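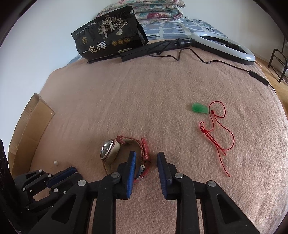
Amaral's reunion year brings in 2,660 a head in ticket profit share, accounts show

The four members of Amaral, the folk-rock group that split up after its second album and came back for a run of seated shows, have each received £2,660 from the first round of ticket income, according to accounts filed by the company that looks after the band's affairs.

The figures were lodged by Trimen, the small limited company the members set up when they first signed a recording deal. They cover the year to the end of April and were made public on 2021-07-26.

It is a modest sum by the standards of the bigger reunion tours, and the accounts make plain why. Most of the shows had to be moved when venues closed, and the money from the postponed dates is being held over. It is listed as deferred income and will not be paid out until the concerts have taken place. Ticket holders who asked for their money back have been refunded in full, and the cost of this is shown separately.

What the members have been paid comes from the handful of dates that went ahead before the closures, together with a filmed concert that was sold online. The accounts do not split the two.

Pak-hei Chu, who plays keyboards and is also the company secretary, said the band had agreed from the start that everything would be divided equally, whoever wrote the songs.

"We had the other arrangement the first time and it caused a lot of bad feeling," he said. "Two of us were getting cheques from radio play and two of us were not. When we talked about doing it again, the split was the first thing on the table. We sorted that out before we had even booked a rehearsal room."

Songwriting royalties from the two original albums are not part of the new arrangement. They continue to be paid under the old contracts, through the publisher Endus, and do not pass through Trimen at all. Chu said there were no plans to reopen those agreements.

The larger change in the accounts concerns the recordings themselves. The rights to the first album went back to the band last year when its licence to the Skulto label ran out. Skulto had issued the record on vinyl and CD and had later put it on streaming services, but did not ask to renew. Trimen now lists the master tapes as an asset, although at a low value, and the directors' note says they have not been professionally valued.

The second album is still with Skulto. The note says only that talks are continuing.

Having the first album back has allowed the band to press a new edition. They ordered 1,000 copies on vinyl, sold through their own website and on the merchandise table, and almost 13 weeks passed between the order and delivery because of the queue at the pressing plant. The cost of the pressing falls in this year's accounts and most of the sales will fall in the next, so the company shows a small loss on merchandise for now.

Chu said the edition would not be repeated in the same form. The new sleeve uses the original photograph, but the lyrics have been reset and one song has been put back to its full length. It was shortened on the first release to fit the side.

"People who bought it the first time have written to ask what the missing verse was," he said. "It is not a great verse. But it was always meant to be there, and we play it that way live."

The accounts also list a loan from the members to the company, made to cover deposits on equipment and transport. Part of it has been paid back. The remainder has no fixed date for repayment and carries no interest.

Insurance is another cost that has gone up. The band's policy did not cover cancellation on the grounds that applied to most of the lost dates, and the new one is dearer and has a longer list of exclusions. The promoter has agreed to share the premium for the rearranged shows.

Three of the postponed concerts now have new dates, and tickets already bought will be valid for these. The others are still being discussed with the venues, two of which have changed hands. Ticket holders will be contacted by the box office they bought from and do not need to do anything in the meantime. Anyone who bought through a resale site should check with that site, as the venues do not hold their details.

There are no firm plans for a third album. The band has recorded demos of new songs at Chu's house, and one of these was played at the online concert under a working title. Chu said they would decide what to do with the rest after the shows.

The online concert is no longer on sale. A recording of the sound only will be offered to those who bought a ticket for it, by a link sent to the email address used for the booking.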